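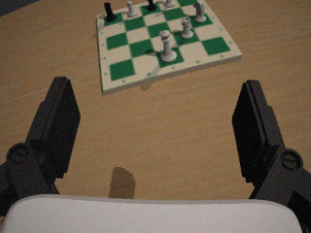

Kelard has opened paid access to its tabletop manipulation simulator, a hosted service that lets automation teams run pick-and-place trials on a chess task before committing hardware time. The release, named Otemia, became available in November after a closed trial.

The service supplies a single-arm workcell with a parallel gripper, a wooden table, a chessboard and a set of loose pieces. Users upload a control policy or drive the arm by hand from a browser. Each run is rendered from several viewpoints, including one at the gripper, and the streams are stored with joint positions and contact data.

Orestis Chrysikopoulos, who leads the simulation group at Kelard, said chess pieces were chosen for their geometry. "A pawn and a queen want different grasp heights, and a knight has no axis of symmetry above the base," he said. "You find out quickly whether a policy has learned the shape or just the position."

Boards can be placed at any angle to the table edge, and pieces may start on the squares or on the bare wood beyond them. Starting layouts do not have to be legal chess positions.

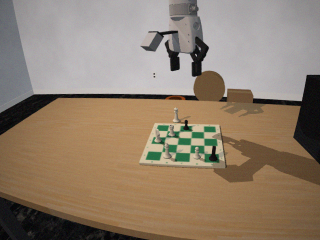

Plans and limits

Otemia is sold in 2 plans. The basic plan includes 100 runs a month with the standard room and lighting. The extended plan removes the monthly cap and adds editable friction, piece mass and light direction. Both plans export logs in the same format, so a team can change plans without rewriting its tools.

Runs are queued and executed on Kelard's servers. A local version is not offered. The company said it has no date for one.

The gripper view carries simulated sensor grain by default. Users can turn it off, but Kelard advises leaving it on for policies that will later be moved to a physical camera.
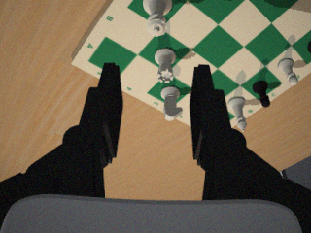 Gripper view in Otemia, with the fingers open at the lower border of the board.

Stallden, an integrator that builds sorting cells for small parts, used the service during the closed trial. Abhishek Kaushik, a controls engineer at the company, said the contact logs were the most useful output. His team was tuning the final approach, where a finger can brush a neighboring piece before the grasp closes.

Kaushik listed two shortcomings. Shadows from the arm have hard outlines, which his team's detector sometimes read as object edges. The overview camera also shows the pieces too small to tell their types apart, so any step that depends on piece identity has to use a closer view.

Kelard said softer shadows are in testing. The overview camera will stay where it is, as it is intended for checking arm clearance against the table and the surrounding furniture.
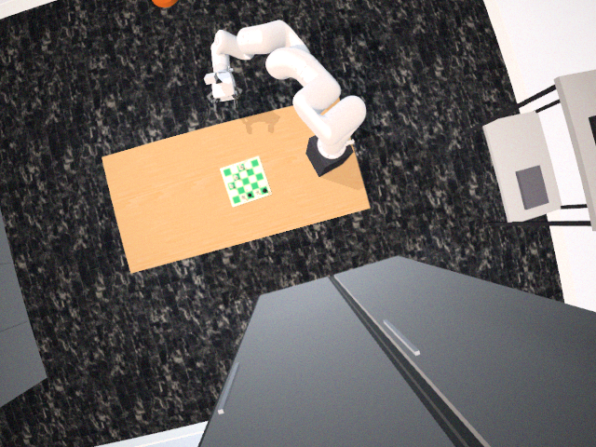
Image: Kelard / Otemia simulator

The arm model can be replaced on the extended plan only. Replacement models must be supplied with joint limits and collision meshes, and Kelard checks them before they are enabled on an account. Support for suction tools is not included in this release.

Malhotra, a reseller of laboratory automation software, will handle orders and first-line support for teaching labs. Other customers order from Kelard directly. Accounts from the closed trial remain active, and their stored runs can be exported from the account page.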